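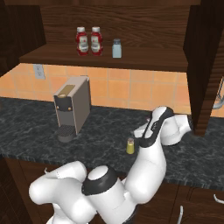

Trustilside Shared Workshop: Home Robotics Group
Frequently Asked Questions
Last updated 2021-03-25

These are the questions that land in our inbox most often, mostly from people who have read about our kitchen arm project and are wondering whether they could come along and join in (yes, please do!). We've answered them the way we would over a bench, so forgive us if we wander a little.

What is the kitchen arm project?
We are working toward an arm that can help out at a kitchen counter, fetching things down from a shelf, putting them back, and one day pressing the button on a coffee machine. It started as a chat over lunch and has since eaten two benches and a good part of our storage cupboard. The simulated side of it is called Skurton, and the arm we are building in the workshop goes by Venckus. People mix the two names up all the time, including us, so don't worry if you do.

Why do you start in simulation?
Mostly to save our knuckles and our crockery. A new member can send the arm swinging the wrong way on their first evening, press reset, and carry on with their tea. It also means several people can work at the same time, while the real arm can only be used by one group at once. There is a kitchen to work in from day one, with an espresso machine on a marble counter, ketchup bottles and a salt shaker up on the shelf, and a tile wall behind it all in a very cheerful orange.

Do I need to know how to program?
A little helps, but plenty of our members arrived without any. If you can follow a recipe and you don't mind being stuck for a while, you will get on fine. We have a set of beginner exercises that begin with moving one joint at a time, and you can change the numbers in them long before you understand every line. Members who would much prefer to solder, sand or saw things are just as welcome, and frankly we are always short of them.

What kind of computer do I need?
Any fairly recent laptop will open the beginner exercises. The full kitchen is heavier going, and if your fan starts to howl you can use one of the two desktop machines by the window. Please sign up on the sheet next to them, and please log out when you go home. We keep finding half-finished runs in the morning and never know whether it's safe to close them.

What should I try first?
Moving the arm over the counter and back again without touching anything. It sounds dull, we know, but it teaches you more about elbows than you would believe! After that, try bringing the gripper in under the shelf, where there is much less room and the forearm likes to get in its own way. Reaching for the little yellow-green shaker on the counter is a good third exercise. We'd leave the ketchup bottles for later, as they stand side by side and it is very easy to go for one and knock the other.

My arm shakes when it gets near the shelf. Is something broken?
Probably not. Nearly everyone runs into this. Slow the motion down first, then check that you haven't asked for a pose right at the end of the arm's reach. If it is still trembling after that, save your run and bring it to a group evening, and somebody will sit down with you and look.

How many runs do you do before trying something on the real arm?
Our house rule is 2,000 runs of the same task in simulation, with the starting positions shuffled each time. The shelf reach ended up at 2,078 since we left it going overnight and didn't have the heart to throw the extra ones away. Small changes to a task that has already been through this don't need the whole lot again, but do ask before you decide your change is small.

Can I build one of these at home?
You can, and a few of our members are doing just that in garages and spare rooms. Clamp the base to something solid, keep pets and children well out of reach, and put the stop button where your hand falls on it naturally. Start with the arm moving slowly and keep it slow for longer than you think you need to. Our parts list, which we call the Skesterby list after the first bracket on it, is in the binder by the door, and you are welcome to copy it.

What does it cost to join?
The group is free for workshop members. Visitors pay $20 a month, which covers bench time, the desktops and a fair amount of coffee, made by hand for now.

When is the next open evening?
We plan to hold one in June, and the date will go up on this page as soon as the room is booked. If you'd like to look in before then, send us a note through the contact form and tell us whether you lean toward code or toward screwdrivers, so that we can sit you next to the right people.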